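Two hand-held grippers and a pile of laundry

I have read a lot of cheerful things lately about hand-held grippers. You hold the thing yourself, a camera rides on top, you do a chore, and later a robot is supposed to learn the chore from the recording. No arm to buy, no controller to fight with. Mirko Donati has been telling me since April that this is the way to go, and I have been telling him I'd believe it when I saw a shirt folded.

So we tried a pair, one for each hand, on a round white table with a heap of blue cloth. We call them Morko and Sala, after the labels on the cases.

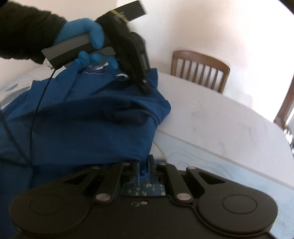

Page last changed: 22 October 2020

Cloth is where I expected trouble and I wasn't let down. Getting hold of a fold is easy enough. Press the tip of the finger into the pile, squeeze, and up comes a ridge of fabric. Getting hold of the fold you wanted is another matter. My own fingers can tell one layer from two without my looking. Through the linkage I feel a sort of general resistance, and that's it.

Mirko says the feel doesn't matter, the camera sees everything. Does it? Look at how much of the view is gripper. The body and those big round lobes fill the whole bottom of the picture, and the lens bends the table edge into a curve. I'm told the software copes. I was told the same thing about the last arm we had in from Flellport, and it went back.

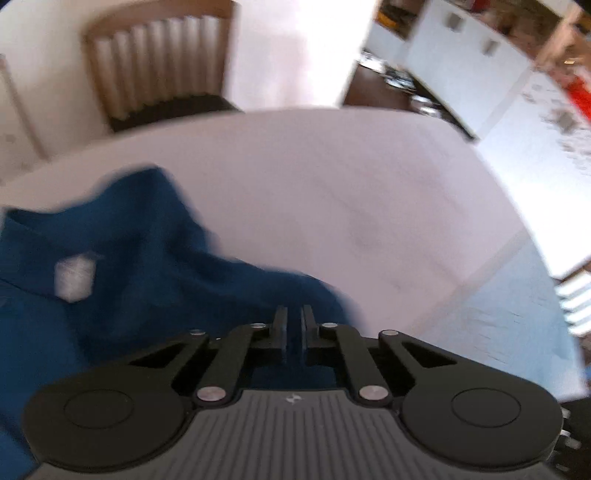
Fingers nearly closed, with the cloth a blur.

The blur bothers me more than the bending. If I move at the speed I'd use for real laundry, the cloth smears. If I slow down, I'm teaching a robot to do laundry like somebody defusing a bomb. Mirko wants to try a shorter exposure -- fine, but then we'll be arguing about lamps.

In fairness, both grippers close smoothly, and after 10 minutes I had stopped thinking about which way to turn my wrist. I can't say that for any joystick I've used.

A man in Sinville claims he needed 1,313 recordings before his arm could manage a towel. We have nowhere near that, and I'm not volunteering my evenings yet. Mirko is keeping Morko for another week. I want to try Sala on socks.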